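Section 4. Fitting the Belay in the laundry area

Before you start this section the hub must be plugged in and its light must be steady green. If it is still blinking, go back to Section 3. You will need an adjustable wrench, a towel, a bucket, a flashlight, a pen, and the bag of parts marked L.

The laundry kit has two floor sensors, one inline shutoff valve, two rubber washers, a 400 ml measuring cup for the leak test, and a sheet of labels. The valve fits the cold supply only. If you want automatic shutoff on the hot side as well, order a second valve from Flatura. Do not move one valve back and forth between the two taps.

CAUTION: Turn off both supply taps before you loosen any hose. Unplug the washer. Do not work on a wet floor near a live outlet.

4.1 Preparing the washer

1. Let any cycle finish and take out the laundry.
2. Turn off the machine at its controls and unplug it.
3. Close the hot and cold taps, turning clockwise until they stop.
4. Pull the washer forward far enough to reach the taps and see the floor behind it. On a heavy machine, get a second person to help.
5. Look at the drain hose. It should be seated in the standpipe or clipped to the sink. A hose that is only resting there will set off the alarm sooner or later.
6. Wipe the floor dry.

Top-loading and front-loading machines are handled the same way up to this point. With a top loader, leave enough space above for the lid to open all the way once the washer is back in place.

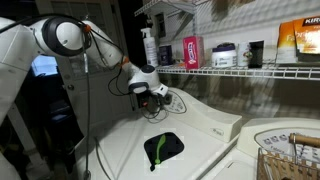
An owner in a second-floor apartment wrote in to say that step 5 was the one worth slowing down for: "I had three alarms in the first month and kept blaming the sensor. It was the drain hose creeping up out of the pipe on every spin. I put a strap on it in June and haven't had an alarm since."

A hose strap is not supplied with the kit. Any plastic or fabric strap that holds the hose without pinching it is suitable.

4.2 Fitting the shutoff valve

1. Put the bucket under the cold tap.
2. Unscrew the cold hose from the tap. Some water will run out of the hose.
3. Check that the old rubber washer has come away with the hose and is not stuck inside the tap. Throw it away.
4. Place a new washer in the inlet end of the valve. The arrow on the valve body points away from the tap.
5. Screw the valve onto the tap by hand, then give it a quarter turn with the wrench.
6. Put the other new washer in the hose end and screw the hose onto the valve outlet in the same way.
7. Run the thin valve lead to the hub. Keep it clear of the drain hose and do not let it hang behind a dryer.

NOTE: The lead is 18 feet long. Do not cut or splice it. Coil any spare length loosely and tie it off above floor level.

CAUTION: Do not use thread tape on the hose connections. The seal is made by the rubber washer, and tape can stop the washer from seating.

4.3 Placing the sensors

Place the first sensor behind the washer, directly below the taps. Place the second at the lowest point of the floor within reach of the machine. If you are not sure where that is, pour a little water on the floor and see which way it runs, then dry it up. In a room with a floor drain, put the second sensor between the washer and the drain — never inside the drain itself.

Sensors lie flat, metal contacts down. Do not set them on a rug or in a drip pan with raised ribs. If you use a Pestport bait tray in the same room, leave a hand's width between the tray and the sensor, and check after sweeping that neither has been moved.

4.4 Labeling and recording

Each sensor has a serial number on its underside. Copy it to the label sheet before you put the sensor down, along with the location in plain words, such as "behind washer" or "by drain." Write in ink, and stick the label on the hub or inside the hub cover. Keep labels away from the edge of the washer lid, where they peel.

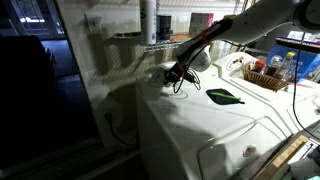 Figure 4-2. Green pen on top of the machine.

4.5 Pairing

1. On the hub, press and hold SET until you hear one beep.
2. Enter the installer code, 3972, and press SET again.
3. Press the button on the first sensor. The hub beeps twice.
4. Repeat for the second sensor.
5. Press VALVE. You should hear the valve close and then open.
6. Press SET to leave pairing mode.

If the display shows 1853, the hub has found the sensor but not the valve. Check that the lead is pushed fully home at both ends and start again at step 1. You do not need to pair a sensor twice once it has been accepted.

4.6 Leak test

1. Open both taps slowly and check each connection with a dry finger. If you feel water, close the tap, tighten the joint slightly and try again.
2. Fill the measuring cup and pour a little water next to the first sensor. The alarm should sound and the valve should close in around five seconds.
3. Press QUIET, dry the sensor and the floor, and press RESET.
4. Do the same with the second sensor.
5. Push the washer back, making sure no hose is kinked. Plug it in and run a rinse cycle with the machine empty. Stay in the room until it has drained.

If the alarm does not sound, replace the sensor battery and repeat the test. If it sounds but the valve stays open, close the cold tap by hand and see Section 9, Faults.

Repeat the leak test every six months, and any time the washer has been moved.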